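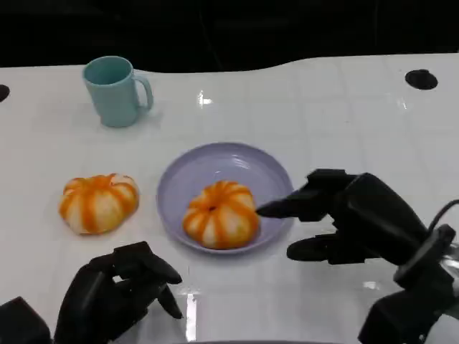

Figure 2. Glossy white tabletop with a faint grid of pale grey lines.

4.2 Shine and the urge to wipe

Café owners told us, with great confidence, that customers prefer a shiny table. Customers mostly told us they prefer a seat near the door. We asked 94 of them to rate surfaces for cleanliness, and collected 646 ratings before the goodwill (and the free biscuits) ran out. Gloss scored well in the morning and poorly after lunch, when low sun through the window showed up every smear. Matt tables looked equally dull all day and drew no complaints at all. 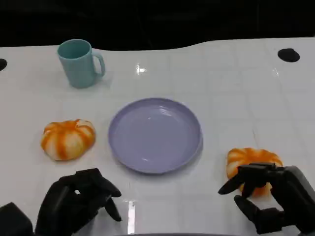
Seasonal clutter muddied things further. In October two of the cafés, Sano and Plisach, put out their autumn bits and pieces, and wiping times rose by 9 seconds per table, most of it spent moving the ornaments and putting them back slightly wrong. Staff at Plisach gave up on Wednesday and wiped round them.

Vương's earlier survey found the same habit in 8 tea rooms, though she was too polite to call it one. We have kept the wiped-round tables in the analysis, as leaving them out would have left us with very little to analyse.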